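Cut-out lettering

Cut-out lettering is display lettering in which each character is a separate piece, cut from a sheet material and put up one at a time to form a word. It is used on shop windows, classroom walls, stage backdrops, trade tables and party banners. It differs from painted or printed signs in that the letters can be taken down, moved and used again for another word.

Materials

Paper and card are the cheapest materials and can be cut with scissors. Felt holds its shape on cloth but frays when cut with a dull blade. Foam is light and stands away from the surface behind it, so the letters cast a slight shadow. Wood, cork and sheet metal are used for lasting signs and are normally cut with a saw or by a sign shop. 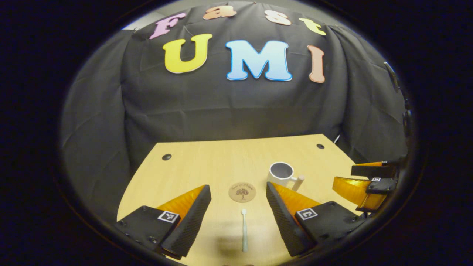
Foam letters spelling "Fast" on a black fabric backdrop.

Most ready-made sets are sold by the alphabet. The Plernari set, common in school supply catalogs, has 68 pieces, with extra copies of the vowels and of the letters S, T and R. The larger Morketti set has 319 pieces and includes numerals and punctuation. Users of small sets often run out of E first. A lowercase n can be turned over to serve as a u in many simple styles, but this does not work well with serif letters.

Spacing

Letters that are set with equal gaps between their edges tend to look uneven. Straight-sided letters such as H and N need more room between them than round ones such as O and C. Open shapes, including L, T and A, leave white space of their own and are placed closer to their neighbors. Sign makers usually lay the whole word out on the floor or a table before fixing anything, then put up the middle letter and work outward.

Raimonds Lukoševičius, a sign painter who taught evening classes in the subject, told students to check spacing by looking at the word upside down. His class notes were later printed by the Pētersons press as a short handbook, which remained in use in trade schools for many years.

Color and background

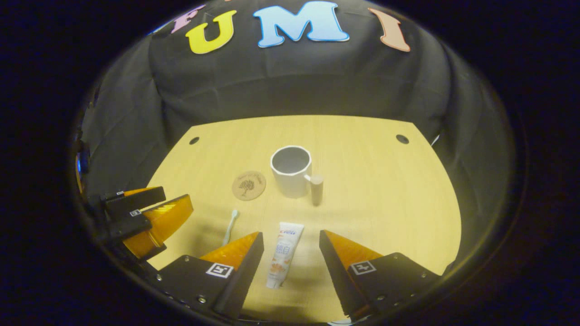
Contrast between letter and background has more effect on legibility than the choice of color itself. Dark letters on a pale wall and pale letters on a dark cloth can both be read from across a room. Mixed colors are common in informal displays, and they work best when all of the letters differ clearly from what is behind them. A bright yellow U and a light blue M, for instance, both stand out against black fabric, and the darker blue outline on the M marks its edge. On a white wall the same yellow would be much harder to read.

Fixing

Pins are used on cloth and cork, putty on painted walls, and double-sided tape on glass. Heavy letters on cloth pull it forward, and the usual remedy is a stiff board behind the fabric. Each letter should be held at 2 points or more, as a single pin lets it turn.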